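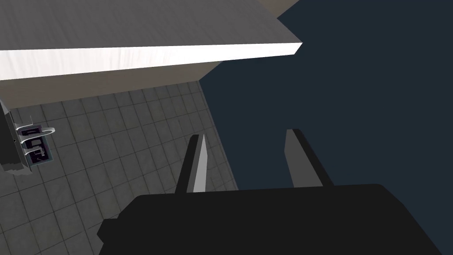
Spent the morning fly fishing for grayling on the Nedelcu. I say "for" because it describes my intentions.

Water was low and very clear, so every fish in the pool got a good look at me. I got a good look at them leaving.

Annelies Reisinger was fifty yards upstream and had landed 5 before I'd finished untangling my leader from an alder. She waved. I chose to take it as friendly.

Her advice, shouted over the riffle: lighter tippet, smaller fly, stop wading in up to your ribs. I was standing where the fish were supposed to be. Were, until I stood there.

So I backed out onto the gravel, tied on a size 18 nymph (three tries, one swear word) and cast to the seam I'd just walked through. Nothing. Then a chub. Then the same chub's cousin.
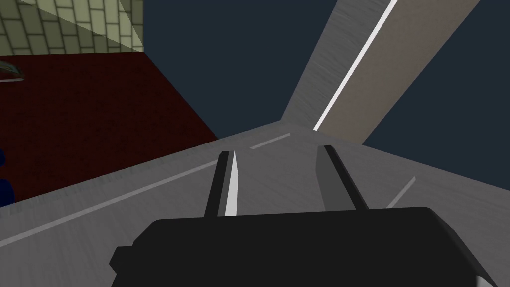
Around lunch Fabian Lehner came down the bank to tell me the upper beat had been fishing its head off since 7. Thank you, Fabian. I had parked at the lower beat to save the walk.

The club put 3000 grayling fry in below the Sidside bridge in June, and he reckons they've spread out nicely. I'll meet them in a couple of years, I guess, once they're big enough to ignore me.

For anybody asking about flies: pheasant tail, no bead, dead drift. The pink thing Andri Zürcher gave me caught a branch, a hat and my other sleeve.

Did get one in the end. Ten inches, big silly sail of a fin, took it right at my feet while I was looking for my sandwich. Annelies says it counts.

Going back tomorrow, upper beat, earlier. If you see somebody in an alder, that's me, please bring scissors.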